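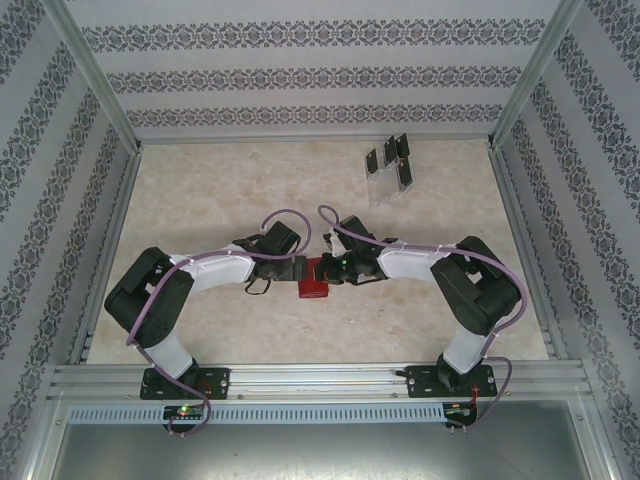
A reader of last year's notes wrote in to say that the section on charged items never settled what happens when a character spends charges on an item and is then knocked out before the end of the turn. The charges are gone and the effect stands until its stated duration ends. The wording in section 2 has been changed to say so.

Game Systems Design, handout 5
Charges, cooldowns and shared pools

Reading before the session: the Huaranga rulebook, chapter on relics, and the short Zukel rules sheet. Bring both. The Pronito card list is on the course page and need not be printed.

1. Terms

A charge is a unit of use stored in an item. A cooldown is a period during which an item or ability cannot be used again. A pool is a stock of points held by the character and spent on any ability that draws from it. Many published rules mix the terms. In these notes they are kept apart.

Recovery is written as a trigger and an amount, for example "at dawn, all" or "on a kill, one". A rule that gives an amount with no trigger is incomplete and will be marked as such in coursework.

2. Order of spending

Unless the text of the item says otherwise, resolve in this order:

Declare the item and the number of charges.
Check that the item holds at least that number.
Remove the charges.
Apply the effect.

Removal comes before the effect. If the effect is blocked, the charges are still lost. Huaranga follows this order throughout. Zukel applies the effect first and removes charges afterwards, so an item that destroys itself as part of its effect never pays its cost. Section 4 returns to this.

3. Worked case: the Lantern of Pronito

The lantern holds 5 charges and regains all of them at dawn. Spending 2 doubles the range of one spell. A player can therefore use it twice a day, with one charge left over. The spare charge has no use under the printed rules.

There are three usual repairs: raise the store to six, lower it to four, or add an effect costing a single charge. The first gives a third use and is a large change in power. The second leaves play as it is. The third adds text to the card and needs testing against every spell that already has a cheap range bonus.

In the Gradport test logs, covering around 2,000 fights, the lantern was used in the opening round far more often than in any later one. Daily recovery tends to produce this when a group expects a single fight between rests. Recovery per fight spreads use more evenly, but then the item has to be priced as a permanent bonus.

4. Stacking

Two items that alter the same value need a stacking rule. The usual choices are highest only, add, or multiply. Doubling twice is the common trap: under "add" it gives triple the base value, under "multiply" it gives four times. State which is meant on the card itself - a general rule at the back of the book is often missed.

5. Exercises

Rewrite the relic entry on page 38 of the Huaranga rulebook so that its recovery has both a trigger and an amount.

Find one Zukel item that avoids its own cost through the order of spending. Give the smallest change in wording that closes the gap.

Work out the greatest range of a base 5 spell with the lantern and a second doubling item, under each of the three stacking rules.

Written answers are due before the April workshop. Show the order of steps used in each.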